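What the tray line at Drurketti loses when the arm arrives

Drurketti packs mixed fruit and vegetable trays for canteens, 600 on a normal day and fewer on a Wednesday. Until March the plating was done by hand at a long bench. One station has now gone over to an arm, and management describes the change as a saving of labour. I think that description is wrong, and the error will cost the people on the shift.
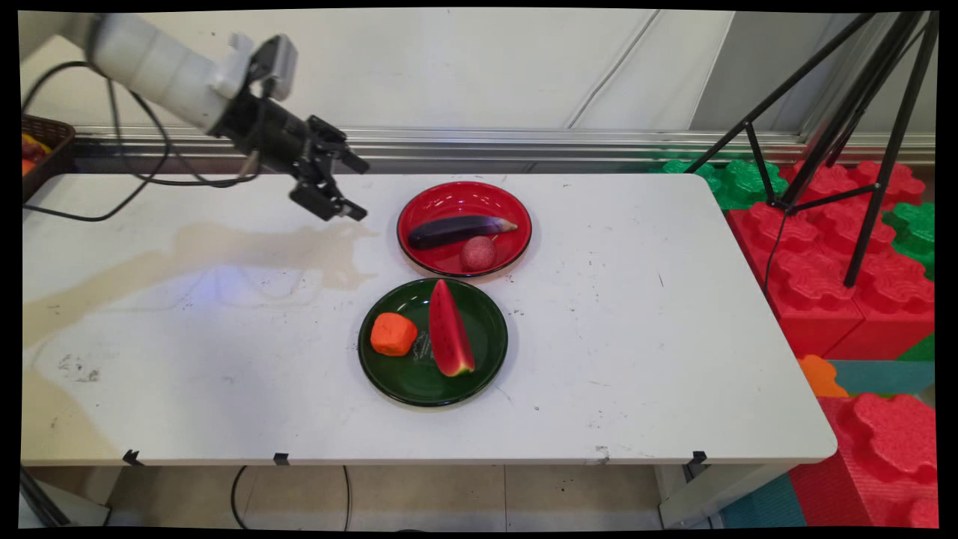
The plating station, with the arm beside the red and green plates.

Placing an item on a plate is a small part of a packer's job. A packer also rejects soft fruit, notices that a crate has come up short and tells the next bench to slow down. None of this appears in the job specification, so none of it was costed when the arm was bought. It has passed to whoever stands nearest, on the same grade and the same pay.

The gripping itself is sound enough. Two fingers can close on an aubergine by its broad end and hold it upright over a plate. 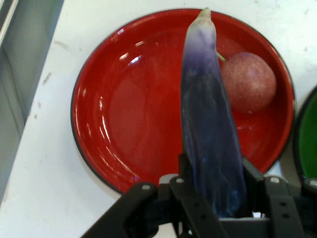 My objection concerns the rate. The target for the station is 80 trays an hour, and it was set from the arm's cycle time. The people feeding it must match that figure, including when a delivery is late or the produce is an awkward size. A bench of packers could absorb a bad quarter of an hour between them. A fixed rate passes it straight to the person loading.

Bukhari, where I worked before, cut its rotation to 14 minutes at the loading position and wrote the sorting work into the grade. Drurketti should do both before it orders a second arm. It should also let the loader change the rate without asking a supervisor.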